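Drevar PDF Printer – Frequently Asked Questions

What's new in Drevar 3?
Plenty! The big one is the new compression engine, which handles colour images far better than the old one did. Watermarks, page stamps and saved profiles have all been reworked too, and your old profiles come across when you upgrade.

Which compression setting should I pick?
Automatic suits most people, and I'd start there every time. It looks at each page and chooses between the text method and the photo method on its own.

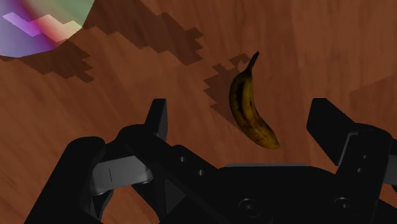
Image quality is set with the slider on the Output tab, from 1 to 100, and the default is 93. Drop it to 50 and your files get a lot smaller, but fine texture is the first thing to suffer – the dark speckles on a banana skin or the soft grain in a wooden tabletop will start to smear together. Text isn't touched by the slider at all, so go ahead and experiment!

Can I merge several print jobs into one PDF?
Yes, and it's my favourite feature. Turn on Collect Jobs, print from as many programs as you like, then drag the jobs into order and press Save. The free edition collects up to 20 jobs at a time.

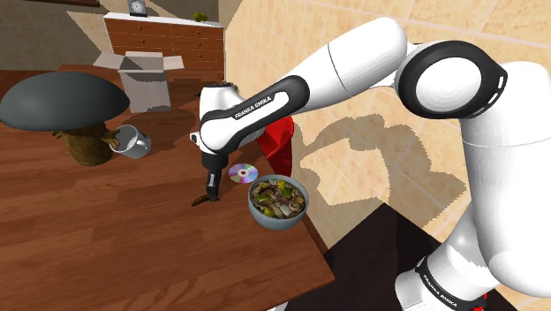 Robot arm with its gripper pointing down at the table.

Does it work over a network?
It does. Install Drevar on the machine that shares the printer, then add it on the others as usual. If you're running the Barta spooler, update that first or the colour profiles won't be picked up.

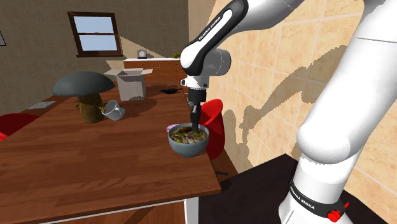
Gripper fingers down in a bowl of food.

Why is my file name full of odd characters?
That was a bug in the Astness port monitor, and Callum Whiteley tracked it down (thanks, Callum!). Grab the September build and accented names will save properly.

Where do I send suggestions?
Use the Feedback item in the Help menu. It goes straight to us at Drorkus, and we love getting them.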